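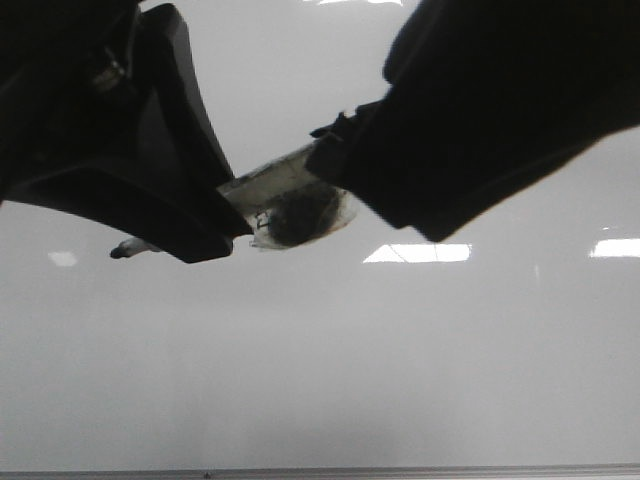 Small loose parts are the subject of this month's storage note, because many members wrote to me after the June exchange that their envelopes arrived open or empty. I have packed small things for the Sedoden parts exchange for nearly 40 months, and my opinion on wrapping has changed more than once. At first I used paper, and everybody had to open every packet to learn what was in it. Now I prefer a wrapping that lets the contents show. Even when clear film is crinkled and folded over itself, a dark thing inside it can still be noticed, and for sorting this is often enough. You see that there is something, and you put it with the dark things until you have time to look better.

The film should be rolled without much force. If you pull it tight, a soft item such as felt, wool or a small brush head becomes flat and stays flat for a long time. I make one turn and a half, then I fold the open end under. For metal parts I make 2 turns. Please do not use the brown tape from the post counter. It leaves glue on everything, and Vasanthi Kulkarni has spent a full evening cleaning it from a set of drawer runners that came from the Grimness branch.

A word about the labels. We have now 2,891 entries in the Stirkum list, and 89 of them have no label that I can read. Pencil is not good on plastic, and ballpoint goes away when it is touched. Write on a paper strip and put the strip under the last turn of the film, with the writing to the outside. The number goes first and the name after it. If the name is long, only the number is also fine.
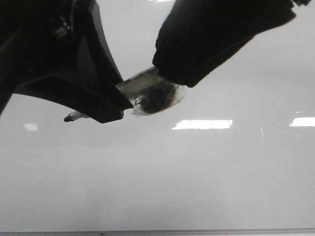 Can I use the same wrapping a second time?

For hard parts it is fine, if the film still closes by itself and no old label is left inside. For soft or hairy material please take new film, because fibers stay on the sticky side and the next person will find them on their own item.

The boxes for the Nadar shelf should be sent with the lid closed but not taped. The larger packets go at the bottom and the small rolls on top, standing if there is space for it. When you fill a box only to the half, put some crushed paper in it so the rolls do not travel from one corner to the other.

Vasanthi has a stock of the thin clear film and will give it to anybody who asks at the next exchange. She also asks that the borrowed scissors come back, in particular the pair with the green handles. The members who still keep unlabeled packets at home may bring them too, and we will open them together at the long table after the coffee.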